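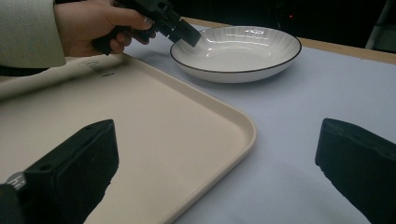

The questions in this FAQ come mostly from people setting up a pair of our hand-held grippers at the Trimbridge bench for the first time, and I'm happy to keep adding to it, so please do write! Most of the trouble starts with how the tool meets the dish. On a shallow plate like the white one with the ribbed inner wall, bring the jaw down at an angle toward the near rim, with your fingers wrapped around the handle and your thumb resting along the top.

## How often should I clean the finger pads?

Every 30 pickups or so is what we do, and always at the end of a session. The inner faces collect lint and crumbs (more than you'd think), and a glazed rim will slide right out of a dirty pad. Use a soft dry brush and go easy on it.

## When do the pads need replacing?

We change ours after 2000 pickups, or sooner if one has a shiny patch you can feel with a fingertip. Change both fingers together, even if only one looks tired. Mixed pads pull the plate to one side, and then you'll spend a whole afternoon blaming the calibration, as I did last December.

## The jaw opens fine but closes crooked. What now?

1. Take the tool off the bench and open the jaw all the way.
2. Loosen the screws at the base of each finger.
3. Close the jaw gently on a flat spacer.
4. Tighten a little on one side, then a little on the other, until both are snug.

## Do I have to recalibrate after that?

Yes, please! Three slow open-and-close passes are enough.

## Who do I ask about spare parts?

Neusa Araújo keeps the pads and screws in the Nomton cabinet, second drawer. Leave her a note with the size you took.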